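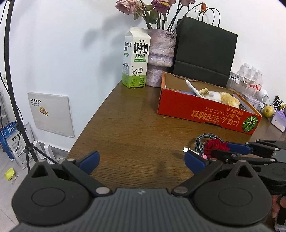
**Progress report to Lencombe: household handling examples**
Prepared by Nasrin Zamani, Novness

**1. Work completed**

Collection with the hand-held grippers continued through October in a furnished home setting. The team recorded 2,054 examples, of which 1,906 passed review and have been added to the training set. The remainder were set aside, mostly for poor tracking or for starting with the jaws already closed on an object.

The present series concerns soft and flexible objects on a crowded table. Operators work with a fabric-like flower and a coiled braided cable, with an open cardboard box standing beside them. Household goods are left at the back of the table so that the system learns from ordinary surroundings.

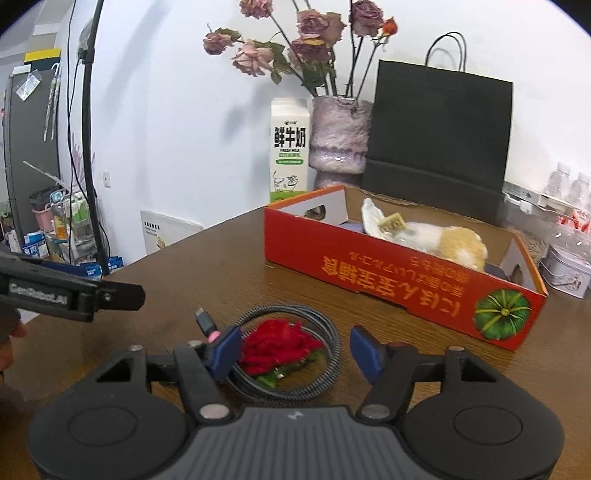

Examples in which the flower touches the cable remain the most difficult to label. Jianguo Du has revised the written guidance, and labellers now mark first contact with each object separately. Tahmineh Ansari checked 19 earlier recordings against the new wording and corrected 13 of them.

**2. Matters outstanding**

- Second review of the cable recordings, led by Ruby-Lee Kereama.
- Agreement with Lencombe on the format of the shared files.
- A decision on whether left-handed operation should be reported separately.

**3. Next period**

Collection will move to rigid containers once the cable review is closed. No change to the approved budget is requested.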